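Sorting a mixed box of electronic parts without losing a whole weekend

By Fiona Skinner

I have read plenty of advice on organising components and I don't believe most of it. Somebody with a wall of labelled drawers tells you to buy a wall of labelled drawers. My own wall of drawers spent two years half empty while the real parts lived in an ice cream tub, so I went back to open bins, paper and tape. It's slower than the people selling cabinets would like you to think and a bit faster than doing nothing.

The method below is for a mixed lot: capacitors, small switches, buttons, odd connectors, whatever came out of a shed or an auction. My last one was a Bruvton clearance carton, sold as 1004 pieces. It held 676. I'd count anything you buy by the carton.

What you need

Two open plastic bins of the same size, with pale floors if you can get them. A roll of brown kraft paper. A roll of blue painter's tape. A marker, a multimeter, and a table you won't need for dinner.

You don't need a parts-counting scale. Ashton Tautahi lent me his Sawatzky and it gave me three different totals for the same handful of caps. He says I was leaning on the bench. Maybe.

Step 1. Cover the table

Run the paper the full length and let it hang over the front a little. Don't fuss over creases. I've seen guides that have you ironing the paper, and I can't see what a flat sheet does for you that a wrinkled one doesn't. Brown is dull, which helps, as a red or yellow part shows up on it straight away. Dark parts less so, and I won't pretend otherwise.

Step 2. Tape the grid

Lay the long strips first, then the short ones across. Cells about as wide as your hand are plenty. They don't have to be even. If a strip tears, leave it unless you can't tell which cell is which. Write on the tape and not on the paper, so you can peel a label and move it when you change your mind, and you will.

Yetunde Garba thinks the grid is overkill for fewer than 900 parts. I used to agree, but I found that without lines my piles crept toward each other until I was sorting them again.

Step 3. Set up the two bins

Put both bins at one end of the table, close together, and leave the grid clear. One bin takes the cylindrical parts, mostly capacitors. The other takes the coloured odds and ends. That's the whole first pass. It feels too crude to be useful, and I resisted it for a long time, but two choices is about all I can manage at speed.

Small batches only. Tip the full carton in and you'll be digging, and the legs of the capacitors will hook into everything else. A few parts on a white floor can be read at a glance.

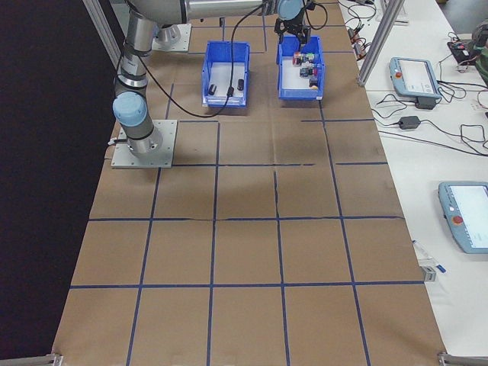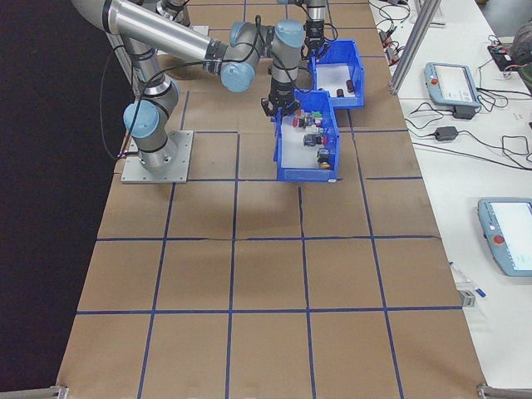
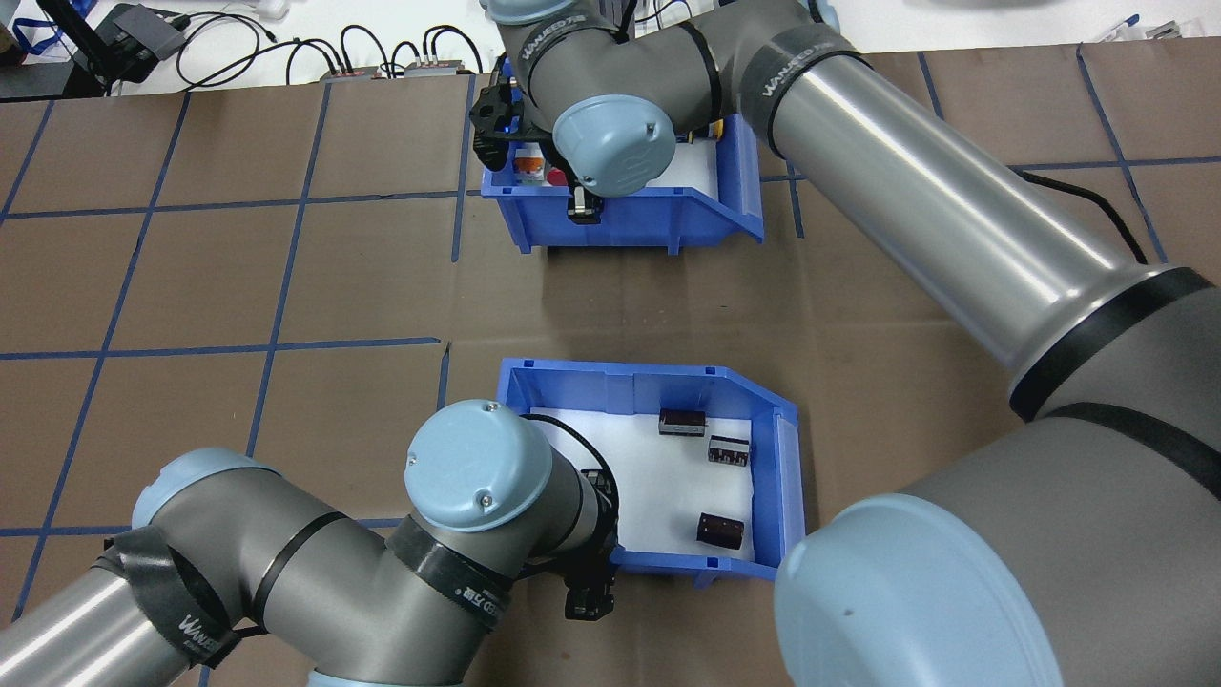
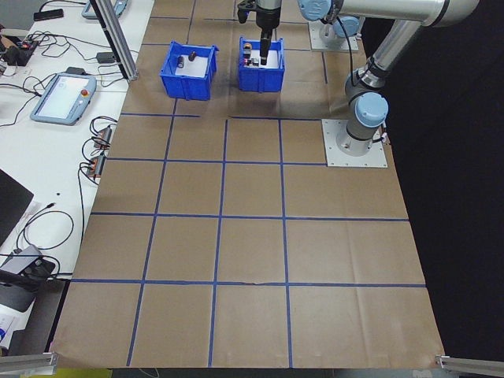 Step 4. Second pass, onto the grid

Empty one bin at a time. Start with the capacitors, because they're the most tedious and you'll do them badly if you're tired. Sort by the value printed on the sleeve, one value to a cell. Where the print has rubbed off, use a spare cell marked with a question mark and keep going. Don't stop to measure.

Be careful with anything that might have come out of powered equipment. Big capacitors can hold a charge for a good while, and "it's been in a box for ages" is not a test. If you don't know how to discharge one safely, set it aside and ask someone who does.

For the coloured parts, ignore colour. It's the obvious way to sort and it's nearly useless, as two red caps can sit on completely different switches. Go by the number of terminals, then by size.

Step 5. Deal with the question marks

Now get the meter out. I give myself until 8 in the evening and whatever is still unidentified goes to the recycler. Morenike Bassey keeps hers in a jar and claims she has used some of them. I have not seen the evidence.

Step 6. Bag and label

One cell, one bag. Write the value, the count and the month (September, on my last lot). Zip bags from the supermarket are fine. I tried the Ustside anti-static ones and for plain capacitors and buttons I couldn't justify the price, though for chips I'd pay it.

Roll the paper up with the tape still on it and you can use it again. I've had almost 8 sessions out of one sheet, the last of them fairly ragged.

Comments are open if you have a quicker way. Please say how many parts you timed it on.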